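Surfaces and Sheets: Gallery

Saturday, May 9, 2020

We have been adding to this gallery since April. It covers backing boards, cover sheets and table tops, the flat things that go under or over other things and seldom get a page of their own. The notes are short. Where we have a sheet name or a stock number it is given, and where we have lost it we have left it out. The names Brunner and Potelura are our own labels for the two shelves where the boards are kept, and have nothing to do with who made them.

Boards, Brunner shelf

The Brunner shelf has the plain boards. Most are white or grey and have been cut down from larger pieces, so the edges vary. A matt board is easier to work on under a strong lamp, but it marks quickly and the marks do not always come off with a damp cloth. We wipe them at the end of the day and stand them upright with a sheet of newsprint between each one.

Number 792 is the oldest board we still use. It was a cupboard door. The hinge holes were filled and sanded, and it has had two coats of white paint since then. The second coat went on too thick and there is a run near one corner.

Boards, Potelura shelf

Patterned boards go here: stone effects, marble effects and one wood effect that we hardly ever take down. Gloss finishes are harder to light. Turning the board a little on the table sometimes moves the glare off the part you need, and hanging something over one side can help as well. Thin ones should be stored flat, as they bend if they lean against a wall for long.

We had two marble patterns at the start of the year. The greyer one went to Prunness in exchange for a roll of film and some clips.

Sheets

Coloured sheets are sorted by colour first and then by size. Green gets the most use. It creases if it is folded, so we roll it on a cardboard tube with the good side in. Killer is the name pencilled on the tube for the brightest one, and it has stuck.

Eight tubes fit in the rack by the door. Anything longer than the rack goes on top of the cupboard. 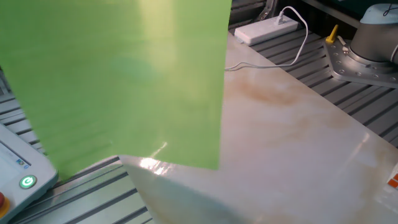
Green sheet hanging over a glossy marble-pattern board, on a slotted metal table. Beige and rust-coloured veining, with a brownish stain towards the upper middle of the board.

Care notes

Warm water and a little washing-up liquid will do for gloss boards. Dry them straight away with a soft cloth. Scouring pads take the shine off in patches. Sheets should be dusted before rolling, or the grit scratches them on the way round.

More boards will be added when the second shelf has been sorted.

Contact | Copyright 2020, all pictures and text | Back to top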